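The Yellow Basket

The flat on Trusach Street came with a refrigerator, a table and one chair. The lease listed them on a separate page, with a value in dollars beside each. The table was worth 53. The whole page came to 2,771, mostly on account of a wardrobe that had been taken away before she arrived and never crossed off.

She signed it anyway. She had come down from Druvden in December with 2 bags and a box, and she did not want to spend another night on the bus station side of town.

The basket was in the box. It had belonged to her mother, who used it for whatever fruit was going soft. In Druvden it had lived on the windowsill over the sink, and the rule was that you ate from the basket first. Good fruit stayed in the refrigerator. When it started to wrinkle, it was moved to the basket, and then everyone in the house had to eat it before anything new could be opened. As a girl she had believed that all plums were supposed to taste a little like wine.

The first week she put the basket on the refrigerator and forgot it. She worked the early shift at Jemon, folding hotel sheets, and ate at the counter of the place next door. When she came home she slept. The refrigerator ran all night for a jar of mustard.

Then the place next door closed for repairs, and she had to shop. She walked to the Zoubi market with her bag under her coat and bought bread, eggs, cheese and some fruit. The woman at the till asked if she wanted a second bag and she said no, then had to carry the eggs in her hand all the way up the hill.

At home she put everything where it seemed to go. She wiped the table with the side of her fist. She took the basket down, rinsed it, and set it on the table. 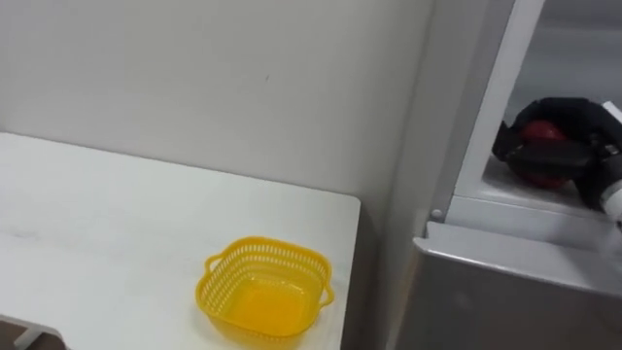
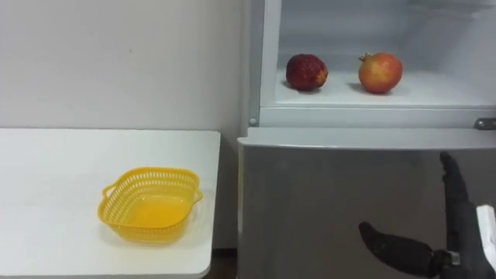 She stood there with the refrigerator door open longer than her mother would have allowed. The fruit was fresh. None of it had earned the basket yet, and by the rule the basket should stay empty until something did.

She thought about calling home to ask. It would be the wrong kind of call. Her mother would hear the question and answer a different one, about whether the flat was warm, and whether the door had a proper lock, and why a person needed to move 162 miles to fold sheets when there were sheets in Druvden. There would be a silence after that, and one of them would have to bring up the weather.

The lock was fine. The flat was warm enough if she kept the bedroom shut.

She closed the refrigerator and made two eggs and ate them from the pan with bread. She washed the pan. A bus went by at the bottom of the hill, and upstairs someone dragged something heavy across the floor, stopped, and dragged it back.

When she had dried her hands she opened the refrigerator again, took out the fruit and put it in the basket. It looked like a shop display. She moved the basket over to where she could reach it from the chair and sat down.

She ate one piece slowly, with the light on. It was cold and hard and a little sour, and the juice ran down to her wrist. She wiped it on her sleeve. The seeds she wrapped in the receipt from the market, and she put the receipt in her coat pocket so she would remember to throw it out on the way to work.

In the morning she found it there at the bus stop, and the bus was already coming, so she took it with her to Jemon.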